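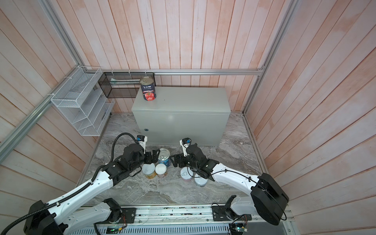

Reports > Funded projects > Esurside Labour History Project > Progress report 2

To: Program manager, Brernov Fund
From: Sihan Gu, project lead, Esurside

Quick one, sorry. Reporting period ends this month and I'm writing between boxes.

Where we're at. Cataloguing of the Skovidberg branch papers is done. 1034 items described, which covers the minute books, the dues ledgers, the strike bulletins and the loose correspondence. Pamphlets not included in that figure, they're a separate series and I've only made a start. Each item has a title, date or best guess at a date, creator where known and a subject line. Subject lines still need a tidy. I used "organising" and "union organisation" for the same thing for weeks before I caught it.

Oral histories. Six interviews recorded, all former branch members or their kids. Four transcribed. The other two are long, and one has a kettle going through most of the first half hour so it's slow. Release forms signed for all six. One speaker wants a section on the 1970s split held back until she's talked to her brother, and I've agreed to that. It's the best account we have of why the left caucus walked out of the state conference, so fingers crossed, but it's her call.

The split itself. More complicated than the application made out. We wrote that the caucus left over the war. The minutes have them arguing about the war, yes, but also about who controlled the newsletter and wether the paid organiser answered to the branch or to head office. The newsletter fight takes up more pages than anything else. I'd like to rework that chapter of the booklet around it. No cost change.

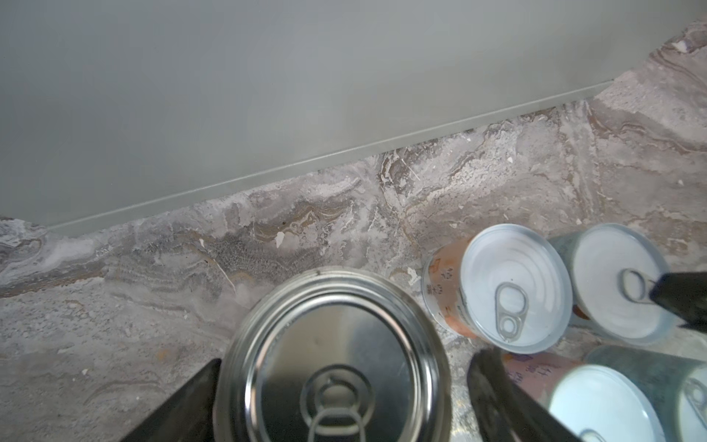

Zheng collection — the donor family have now handed over the second lot, mostly letters and some campaign leaflets from the council elections. Condition mixed. Rusty staples all through, a few leaflets stuck together. I've pulled what staples I could and put the stuck ones aside for the conservator. Haven't had a quote back yet, chased twice.

Budget. On track overall. Transcription is over because of the long interviews, travel is under because two of the speakers came to us. Would like to move the travel underspend across to transcription. Form attached separately, needs your signature.

Delays:
- Digitising of the ledgers hasn't started. Scanner booking fell through, new slot is in November.
- Website text is drafted but not checked. The timeline has gaps in the early years, before the branch had a proper secretary.
- Rights for the newsletter cartoons still not cleared. Can't find the cartoonist or any family. Will run the booklet without them if there's no luck.

Public side. We had a Saturday talk at the Esurside library, good turnout for a wet morning. Two people brought in badges and one had a full run of the tenants' bulletin, which we'd thought was lost. She'll lend it for copying. That alone was worth the hall hire.

Next period: finish transcripts, pamphlet series, draft chapters to the readers, ledgers scanned. Also the subject lines, as above.

Need from you — the budget form, and a yes or no on the chapter change. Before the readers get thier drafts if at all possible.

Sihan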